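Spent the evening making hats fit a head that doesn't move. Short thread on padding and covering a display form, as a few of you asked after the last one.

The inside first. I pack it with wool offcuts, 200 g to start, then keep adding until it stops giving under my thumb. The last one took 314 g. Weigh it if you want a matching pair.

Cover it in a knit with some stretch. Mine is a tan jersey from Iswood, end of a roll. Cut it smaller than you think — it pulls out a fair way and any slack shows as a ripple later.

Seams: keep them curved and put them where the hat will hide them. I steam them over a rolled towel before the cover goes on. Kazimiera Zalewska showed me this in November and I've done it every time since.

Marking is the part people rush. I used to use chalk, but it brushes off jersey before you've found your pins. Go lightly and test on a scrap, as some pens bleed on knit.

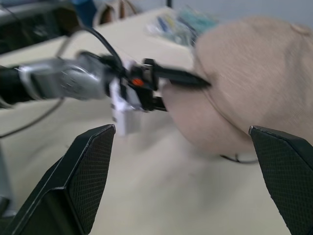 Pen on the tan cover, left side. Pale table, so I can find the pins.

Once the hat line is on, I check it with a tape at front and back. If the two sides don't agree, I go with the side nearest the seam and redo the other.

Next up is the second form, same size, same fabric. Waldemar Kalinowski wants both for the Carkside stall. Will post the cover pattern when I've drawn it out neatly.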